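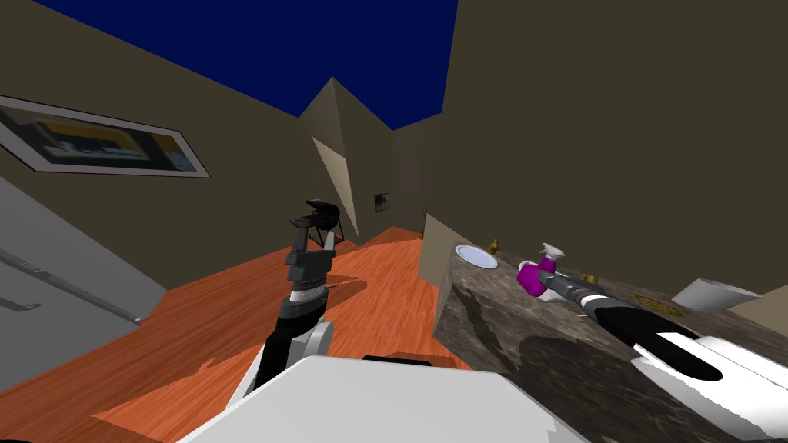 The Tindimside Robotics Club is a student club for grades nine through twelve. We write software that gets a two-armed robot through ordinary household chores, and we do nearly all of it in simulation before anything touches hardware. Our main course of work is the kitchen set, a group of tasks built around one simulated kitchen with a wood floor and a marble counter. A typical task asks the right arm to reach across the counter to the purple spray bottle without disturbing the white plate or the gold disc, while the left arm stays clear over the floor. Students see what the robot sees, tilt and all, and they have to work from that view.

How we started

The club began as an after-school group with 14 students and two borrowed desktop computers. At that time we built small wheeled robots from kits and raced them in the hallway outside the shop room. Those robots were fun and we still have a few of them, but by the second year most of the group wanted to work on arms. Arms cost a lot more than wheels. Our coach, Keegan Hapeta, suggested that we move to simulation, where a dropped plate costs nothing and ten people can work on the same robot at once.

That was a hard switch for some members. You lose the part where you hold the thing in your hands. We kept one build bench going for students who want it, and we still do -- it is where the gripper pads and cable clips get made, and it is open during every meeting.

What students do

New members spend their first six weeks on the basics: moving one joint, moving one arm, reading joint angles, and stopping safely. We teach the programming from zero. Nobody is expected to have written code before joining, and about half of our current members had not.

After that, students join a task team. A team has three or four people and owns one task for the season. The team decides how to break the task into steps, writes the code for each step, and runs it over and over. Each task is run 200 times before we call it finished, with the objects moved a little each time. The logs from those runs are kept in the club folder and any member can read them. We ask teams to write down failures in plain words. "Wrist turned too early, knocked bottle" is a good entry. "Error" is not.

Tasks in the kitchen set this season:

Reach and grasp an upright bottle
Lift a plate from a flat surface
Open a tall door by its handle
Pass an object from one hand to the other
Wipe a section of counter

Opening the door is the one that gives people the most trouble. The robot has to move its base and its arm at the same time, and small mistakes in one show up as large mistakes in the other. Last season's door team spent the whole spring on it and got it working from one starting position. This season's team has their notes and is trying for three.

We also have a two-person tools team. They look after the shared code, keep the computers updated, and help other teams when something breaks. It is a good place for students who like fixing things more than they like competing.

The Omenetti Challenge

Every year we enter the Omenetti Challenge, a regional contest for school teams working on simulated robots. Each school sends in its code ahead of time and the code is run on the organizers' machines, in a room layout the students have not seen. Teams then give a ten-minute talk explaining how their program works and answer questions from the judges. The final round is held in May.

We finished second to Kotside High in our second year of entering, and we placed outside the top five the year after that. The low finish came from a timing problem: our code waited a fixed number of seconds between steps, and the contest machines ran slower than ours. All of our code now checks that a motion has ended before it starts the next one. First-year members hear about this early on.

Only one group travels to the final, but every task team's work goes into the entry, and every member's name is on it.

Where and when we meet

We meet in Room 2 of the Matlala Building, on the ground floor past the library. Meetings run two afternoons a week from the end of the last class period until 5:30. In the month before the contest we add a third afternoon, which is optional. Students can come to one meeting a week and still be part of a team, as long as they let their teammates know.

The room has eight workstations, a projector, and the build bench. Students may use their own laptops if they meet the requirements for the simulator, but they do not have to own one. School computers may not leave the room.

Cost and funding

There is no fee to join. Our yearly budget is $2000, which covers contest entry, the bus to the final, replacement parts for the bench, and one new workstation every other year. The money comes from the school activities fund and from our fall used-electronics sale. Members are asked to work one shift at the sale.

Who runs the club

Keegan Hapeta teaches physics and computer science and has coached the club from the beginning. He worked on warehouse equipment before he became a teacher. Day to day, the club is run by student leads, one for each task team and one for tools. Leads are chosen by the members at the end of each school year. A lead plans the team's work, runs the weekly check-in -- five minutes, standing up -- and makes sure that everyone on the team has something to do.

Students who have graduated are welcome to visit. Several have come back to act as practice judges before the contest, and the current teams say those practice sessions are tougher than the real thing.

Joining

Students can join at any point in the year, though fall is easiest because the basics course is taught then. Students who join later work through the same lessons with a lead. To join, come to any meeting and ask for the sign-up form, or pick one up at the front office. Students under 18 need a parent or guardian to sign it. The form has a separate line for the contest trip, which can be signed later.

Parents who want to see what the club does can sit in on a meeting. Please check in at the office first and get a visitor badge.

Page last updated 2022-02-02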